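Memlow (software)

Memlow is a task-planning and motion-control package for two-armed tabletop robots. It sits between a perception module, which estimates where objects are, and the low-level drivers that move the joints. Development began at the firm Presex and later passed to Dendallow. It is used mainly for household handling work such as racking plates, where its reputation is better than the published evidence supports.

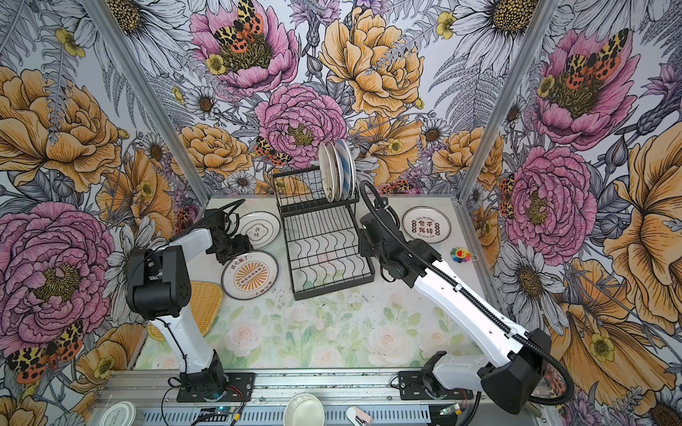 Žofie Kolář

Architecture

Memlow keeps a list of objects, each with a pose, a confidence value and a set of allowed grasps. The planner picks an arm, picks a grasp and asks for a path. If no path comes back within 800 milliseconds the request is dropped and the other arm is tried. The two arms share one collision model, and in the early releases this model was refreshed only between moves. The manual called this "continuous awareness" – a generous reading.

Perception

Object poses come from a fixed overhead or side view, corrected by wrist cameras as a gripper closes in. Thin wire racks are the weak point.
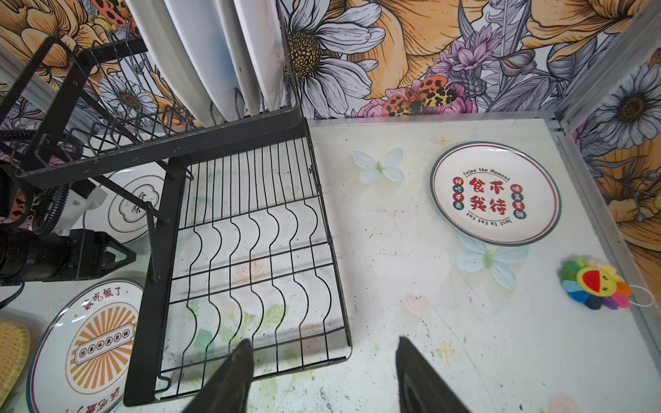 Depth estimates on wire are sparse, and the software fills the gaps by fitting a stored rack model. This works if the rack matches the stored model. Patterned surfaces cause a second problem: printed flowers and lettering may be split into separate objects, each with a confidence value that looks perfectly respectable. Version 12 added a filter for flat patterns. Its release notes claim the fault is fixed, but give no test conditions.

Evaluation

The most quoted result is a 77 percent success rate on plate placement, reported by Custódio Baptista and Sille Lauritsen. The trials used a single rack layout, and runs halted by an operator were left out of the total. Bjartur Thoroddsen repeated the work with the rack shifted 15 millimeters between runs and declined to give one overall figure, arguing that the failures came from too many different causes to be averaged.
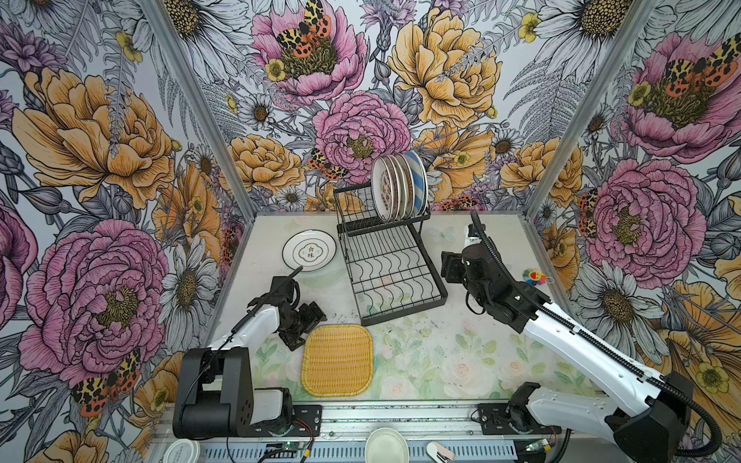

Two-arm plate-handling cell with wire rack and woven tray.

Later tooling

A log viewer, Liew, was released in May and shows planner decisions next to the camera streams. It has made faults easier to find. Whether it has made them rarer is not documented.

Filed under: Robot software | Motion planning | Manipulation

Page last changed 11/11/18 – Contact the editors – Back to top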